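Small gears on dark surfaces: laying out, sorting, inspecting
Speaker notes, Erkivport bench practice session, April
Running time 25 minutes plus questions

Slide 1. Title
Leave up while people sit down. Mention that handouts are at the back and that the part list is on the last page of the handout, so no need to copy it from the slides.

Slide 2. Scope
Loose metal gears and similar small parts, the kind that fit on a fingertip. Handling between the bin and the assembly. Not covering cutting, heat treatment or lubrication. Two shops supplied the data: Tremar (instrument repair) and Laitinen (small gear drives). Their benches differ in height and lighting, and the notes say which bench is meant where it matters.

Slide 3. Why the surface comes first
Most benches are bought for load and cleanability. The top is light gray or white, often glossy. A bright metal part on a bright glossy top has poor edge contrast, and its reflection in the top doubles every tooth. On a dark matte surface the part is the brightest thing in view and the outline reads at once. 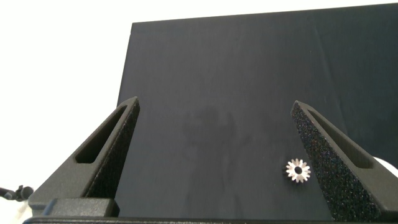

The second property is what happens on contact. A hard top lets a gear bounce and roll. A gear set on its rim will travel a long way on a smooth bench, and it usually travels toward the front edge. A surface with some texture stops it early. Texture costs you cleanliness, so the choice is a compromise and depends on the part.

Slide 4. Materials compared
Go through the table slowly. Four rows: bare bench, rubber mat, fabric over a flat board, fabric laid directly on the bench.
Rubber mat: good grip, holds oil, shows fingerprints after a week.
Fabric over board: flat, can be lifted and carried with the parts on it. Needs to be pulled tight at the corners.
Fabric direct: cheapest, fastest to replace, creases.
Somebody will ask about foam. Foam is fine for storage. For layout it lets the part sink and hides the lower edge of the teeth.

Slide 5. Creases and shading
Points to make: a fold casts its own shadow, and uneven shading in the cloth can be taken for a stain or for a second part. Low light from the side makes both worse. Smooth the cloth by hand before the first part goes down. If it will not lie flat, change it. 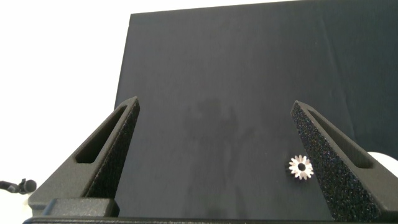
Small silver gear on charcoal fabric. Soft folds in the cloth, darker patch through the middle.
Ask the room where they would move the lamp. Expected answers are overhead or further back. Either is acceptable. Moving the lamp closer is the common wrong answer – it raises the glare off the metal faster than it fills the folds.

Slide 6. The Tremar trial
One batch of 1,000 gears, mixed sizes, sorted by hand at the same bench. First 462 on the bare bench top, the remainder on dark cloth. Dropped or lost parts were logged by the operator. On the bare top there were 38 entries in the log. On cloth the number was low enough that I would not build a percentage on it, and I have left it off the slide. Say this out loud, people photograph the slide and quote it.
Limits of the trial: one operator, and the cloth half came second, when the operator knew the parts better. Laitinen intends to repeat it in the other order.

Slide 7. Layout procedure
Read the steps from the slide, then add:
Parts go down flat on a face, never on the rim.
Leave at least one gear diameter between neighbors.
Same face up for the whole batch if the gear has a hub on one side. A mixed batch gets turned before inspection starts.
Work from the far edge toward yourself. Left-handed staff at Tremar reverse the columns and that causes no trouble.
Pick up by the rim with two fingers or with plastic-tipped tweezers. Steel tweezers mark soft brass.

Slide 8. Tray inserts
Nekow inserts are the ones in the handout. The current version has 63 pockets. The older version had deeper pockets and the gears had to be tipped out, which defeats the layout. Check which version you have before ordering more cloth, the outer dimensions changed as well.

Slide 9. Backgrounds and bright areas
A dark area next to a strong white one is harder to judge than the same dark area on its own. The eye adapts to the white and the dark side loses detail. Cameras do the same, with less tolerance. Faint tones on a gray surface can drop out entirely or read as a shape that has no edge.

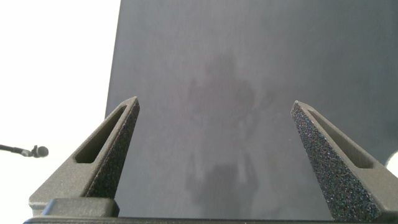
Gray panel beside overexposed white. Small black microphone at far left, soft darker shape on the panel.
Practical consequence: keep white paper, white bins and bare white walls out of the line of sight when inspecting on a dark surface. Move work orders to a side shelf. At Laitinen a gray sheet was hung behind the bench and the inspectors kept it.

Slide 10. Cleaning
Lint is the main objection to cloth. Tight weave only. Lint roller at the start of each shift, then a magnet wrapped in a bag passed over the cloth for steel particles. Wash without softener. Discard when the nap lifts.

Slide 11. Questions
If time is short, skip slide 8 and come here from 9. Have the cloth samples ready to pass around – the dark blue one sheds and should go in the bag last. Order codes are in the handout, page 4.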